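Home News Council Schools Sports Classifieds

June 2018
By Cathal Hayes

Matstead's most discussed faucet is staying put

After 143 emails, one petition and a sternly worded poem, the tall stainless steel faucet on the second floor of the Aguirre Building will remain where it is.

Tenants learned of the decision in a one-page notice from Jilum Property Services, which manages the offices and had planned to swap the fixture for a shorter model in November. The shorter model had already been ordered. It is now for sale.

The trouble began over the winter, when Jilum replaced the old two-handled tap beside the interior window. The old one dripped, and had done so through three changes of ownership. Its replacement is a good deal taller, with a slender spout above a base that flares out like the bell of a trumpet. Some tenants found it elegant. Others found it hard to hold a conversation around. 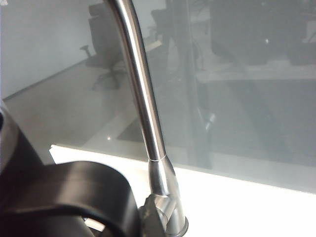

The faucet, with the glass behind it reflecting an office chair.

"I can fill a stockpot under it," said Delyth Watkins, who runs a bookkeeping practice down the hall and wrote 9 of the 143 emails. "I have never needed to fill a stockpot at work. But I've priced it, and I know what we'd be giving up."

Opponents mostly objected to the splash. Water falling from that height, they argued, arrives with opinions. One complaint listed 8 damaged items, among them a suede shoe, a birthday card and half of a bagel. The fate of the other half was not recorded.

Jilum offered a compromise in the spring, in the form of a printed sign asking people to turn the water on gently. The sign got wet and was taken down.

A vote among tenants followed. Of the ballots returned, 73 favored keeping the faucet, and the rest were split between removing it and a write-in campaign for the old drip, which apparently had a following. Jilum declined to say how many people work in the building, or how many of them had voted twice.

The poem, submitted by a tenant at Lalodis Travel, ran to six verses and rhymed "spout" with "throw it out." It has been pinned up in the elevator, where opinion on it is also divided.

Watkins said she was pleased with the outcome and would be turning her attention to the paper towel dispenser. Jilum said it looked forward to hearing from her.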